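OSBY SNACK AND PREPARED FOODS TASTING PANEL
Minutes of the Regular Meeting
08/10/2019

Present: Yakubu Ogunleye (Chair), Kohei Shimada (Recording Secretary), and panel members as signed on the attendance sheet.
Apologies: Received from two members and noted.

1. Call to Order
The Chair called the meeting to order. A quorum was confirmed.

2. Approval of Previous Minutes
The minutes of the previous meeting were read. One correction was requested under item 4, where the Cament barbecue corn nuts were listed as "mild." The label states "medium." With that correction, the minutes were approved.

3. Matters Arising
3.1 The replacement score sheets have been received from the printer. The new sheet places aftertaste on its own line and removes the half-point boxes. Old sheets are to be discarded.
3.2 Mr. Shimada reported that Horrocks had answered the panel's letter on the change of recipe in its pickled snack line. The company confirmed that vinegar powder is now listed ahead of salt. The published review will be amended with a dated note and the original score will stand.

4. Secretary's Report
The panel's review archive now holds 594 entries. Visits to the archive in the last reporting period came to 2,574. The most read entry was again the comparison of store-brand kettle chips. Mr. Shimada asked that reviewers include the net weight and the place of purchase in the first paragraph, as several recent entries had omitted one or both. 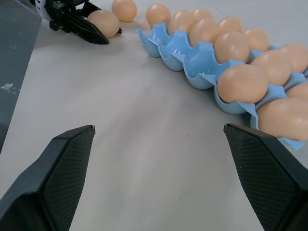

Light blue plastic egg tray on a gray tabletop

5. Review of Grivon Black Pepper Crackers
Samples were served plain, with water between portions. Members found the crackers crisp and evenly baked, with the pepper arriving late and staying for some time. Two members considered the salt too heavy for a product sold as an everyday cracker. The aroma on opening the box was judged faint.
The panel score was 59 points. Mr. Ogunleye asked that the written review mention the inner sleeve, which tore down the side on every box opened and could not be closed again.
Action: Mr. Shimada to draft the review and circulate it before publication.

6. Review of Cament Smoked Almond Clusters
The clusters were tasted in the original and maple flavors. The original was preferred by a clear majority. Members described the smoke as natural and the texture as firm without being hard on the teeth. The maple flavor was found to be sticky to the touch, and the smoke was difficult to detect under the sugar. Discussion followed on whether the two flavors should share one review.
Motion: That the two flavors be reviewed as separate entries with a link between them. Moved, seconded, and carried, with one member opposed.

7. Tasting Procedure
7.1 The Chair restated that packages are to remain covered until all first scores are written down. At the last two sessions brand names were spoken aloud during tasting.
7.2 It was agreed that no more than 6 products be scored at one session. Any further samples will be held over.
7.3 A proposal to allow members to score from home was discussed at length. Concerns were raised about storage and about members tasting from different production lots. The proposal was tabled until November.

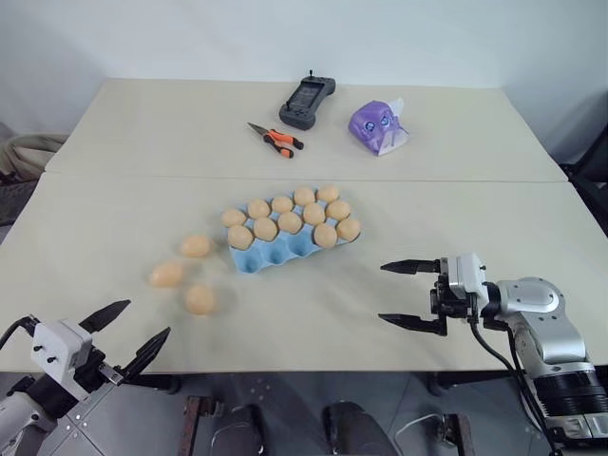
Egg tray and loose eggs, cream tabletop

8. Upcoming Products
The following were accepted for the next session: Horrocks dill pickle pretzel pieces, Grivon cheddar crackers (reduced salt), and one cheese puff to be chosen by the Secretary. A request to review frozen dumplings was declined for the present, as it falls under the prepared foods schedule for next year.

9. Other Business
A member asked whether products sent free of charge by manufacturers should be marked as such in the archive. The Chair confirmed that this has been the rule since the panel was formed and that the wording appears at the foot of each entry. The member asked that it be moved to the top. Mr. Shimada will prepare a sample layout.
Members were reminded to return borrowed tasting trays and cups.

10. Adjournment
There being no further business, the meeting was adjourned.

Respectfully submitted,
Kohei Shimada, Recording Secretary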